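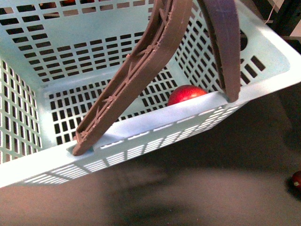
Ulleo Fold 2 rowing machine: four months in

16 May 2020

I bought this rower in January, back when the plan was to use it on the days I couldn't face driving to the gym. Well, the gym has been closed for weeks now and the Ulleo has gone from backup to the whole show, so I figure I've got enough meters on it to write something useful. I paid full price, $700, out of my own pocket, and I winced a bit when I hit the button.

Some background so you know whether my opinion is worth anything to you. I'm 5'7", mid-forties, and I've rowed indoors on and off since college, never on the water. At my gym (the Goddale Rec Center, which I miss more than I expected to, even the terrible radio station) they have a row of heavy air rowers that have been beaten on for years and still work great. That's what I'm comparing this to. I row four or five times a week, mostly 30-minute steady pieces with the occasional set of intervals when I'm in a mood.

Getting it in the house

It comes in one long box and the box is a beast. The delivery guy left it on the porch, and I ended up opening it out there and carrying the parts in separately. If you've got stairs, do that. The rail is one piece, the flywheel housing is the heavy lump, and everything else is manageable.

Assembly took me a bit over an hour. The instructions are all drawings, and steps four and five are in the wrong order (you need the footplates on before the center bracket or you can't reach the bolt). I put it together, swore, took it apart, put it together again. The tools in the box are fine, but I'd use a real wrench on the front legs. Mine worked themselves loose after the first week and I got a clunk on every catch that drove me up the wall until I figured out where it was coming from. Tightened it properly once and it hasn't come back.

How it rows

It's a magnetic rower with 16 resistance levels, and if you're coming from air machines you'll notice it right away. On an air rower, the harder you pull, the more it fights you. On the Ulleo you pick a level and that's more or less what you get, whether you're lazy or flying. For steady stuff I really like it! You set it on 9 or 10, put on a show, and off you go. For sprints it's less fun. I can get my rate up over 30 and it starts to feel like the handle is running away from me at the end of the stroke. Bumping it up to 14 helps a little but then the first few strokes feel like dragging a couch.

The pull itself is smooth. It uses a webbing strap, no chain, and the return is even all the way in. I had a cheap magnetic rower years ago, a Hollmann, which had this awful dead spot right at the front of the stroke, and I was braced for the same thing here. Nope. There's a tiny bit of slack if you come forward really fast, and that's it.

Noise is where it wins big. I row at six in the morning with the bedroom on the other side of the wall and I haven't gotten a single complaint. You hear the seat rolling and a soft whir. I can watch TV at normal volume, which you could never do next to the machines at Goddale.

The seat

OK, the seat. For 20 minutes it's fine. At 30 I start shifting around. The one time I did a full hour I couldn't feel much of anything back there by the end, and I walked funny down the hall. It's molded foam over something very hard, and the cutout for your tailbone seems to be in the wrong spot for me. I bought a gel pad from Andoson and that fixed most of it, although the pad slides unless you really cinch the straps. If you have more natural padding than I do, you may never notice.

The rollers under the seat picked up a lot of dust in the first month and started to feel gritty. I wipe the rail down with a damp rag every weekend now and it's been smooth ever since.

Footplates are good. Wide straps, easy to adjust, and the heel cups click into place and stay there. My husband wears a 13 and fits, just. He's 6'2" and says the rail is long enough for him to get his legs flat, but he wouldn't want to be any taller.

The monitor

This is the weak spot, and I want to be fair about it because for a lot of people it won't matter. The display gives you time, distance, strokes per minute, split and calories. It's not backlit. At six in the morning I have to turn on a lamp to read it. It takes two AA batteries and I'm still on the first set, so there's that.

The trouble is I don't really believe the numbers. My 500-meter split on the gym machines at an easy pace is pretty steady, and on the Ulleo I'm suddenly a much better athlete. I mean, I'd love it to be true! One morning I kept a close eye on it and did the same easy effort at level 6 and then at level 12, and the split hardly budged even though 12 was clearly a lot more work. So it's mostly counting how fast the wheel turns. My longest row so far burned 700 calories according to the monitor, and my heart rate watch said nothing of the kind. Use it to compare yourself against yourself at the same level and ignore it otherwise.

There's Bluetooth and there's an app. The app wants you to make an account before it will show you anything, then it wants you to start a trial, and then it drops the connection if your phone goes to sleep. I used it for two weeks and deleted it. A notebook and a pencil on the windowsill do the job. I've got 229 lines in there now, counting my husband's rows and a few sad five-minute ones.

Folding and storage

The rail folds up and locks with a pin, and then you tip the whole thing onto its front wheels and roll it. I can do it alone. The pin is stiff and it pinched me good the first time, so keep your fingers on the outside. Folded, it takes up less floor than an armchair, but it's tall, and it's a little top-heavy on carpet. If you have small kids climbing on things I'd shove it in a corner behind something.

In real life I folded it every day for the first month and now it just lives in the middle of the room. You know how it goes.

Has anything broken?

One thing. In week nine the little plastic hook that holds the handle at mid-rail snapped when I let go a bit too early. I emailed Ulleo on a Monday and got an answer in two days, and a new hook turned up the week after, no charge, with two spare screws. I was pretty happy with that given how slow everything is right now. They did ask for the serial number, and the sticker is on the underside of the housing where you can't read it without lying on the floor, so take a picture of it while you're putting the thing together.

The frame feels solid. It's rated for 253 pounds, which is lower than some others in this price range, so check that before you order. There's no flex in the rail that I can feel, and nothing squeaks.

Who should get one

If you live in an apartment, or someone in your house sleeps later than you do, and you mostly want to do steady rows to stay in shape, I think you'd be happy with it. I'm in better shape than I was in January, my back feels great, and I look forward to it most days (not the interval days).

If you're training for a time or you want to compare scores with friends online, save up for an air rower. The monitor will drive you nuts and the resistance just doesn't behave the same way. And if you only have $200 to spend, I'd look for a used one of something better before buying a new one of something flimsy. I've been down that road with the Hollmann and it ended up at the curb.

Good: very quiet, smooth strap, folds easily, customer service that answers.

Not so good: hard seat, dim monitor with optimistic numbers, pushy app, assembly drawings.

Four stars out of five from me. It would be four and a half with a decent seat. I'll add an update at the end of the year if the strap starts to fray, because I've seen a couple of people mention that and mine has a little fuzz on one edge near the handle. Nothing worrying so far.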